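Visit to the Prorkham training hall, Wednesday, July 17, 2019

Our group from Egilsson came by bus, 8 people from packing and two from the office. We wanted to see how Prorkham prepares its workers for the new handling line, because we will get a similar line in October.

The hall is bigger than I expected, with a high white ceiling and a stair going to an upper level. Our guide was Cúc Bạch. Before, she packed small parts by hand for eight years. Now she teaches the movements with a hand-held gripper, and the robots learn from these recordings. She told us that a good worker records 77 movements in one shift, and that slow and clean is better than fast.

I asked what the people think about it. Her answer was open. Some were afraid for their job in the beginning, and two asked to move to the Pirnik warehouse. Those who stayed have less lifting, but they must concentrate more, and in the evening the eyes are tired. The pay is the same as before, which not everybody finds right.
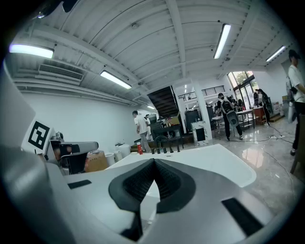

Questions from our group

Mr. Onari from our office asked how many recordings are needed for one new product. The answer was 600, if the product is simple. For soft bags they do not know yet.

I asked who decides if a recording is good. The workers check each other, and the shift leader has the last word. I would like that we do it the same way.

Lunch was in the canteen next door. The bus back left at three.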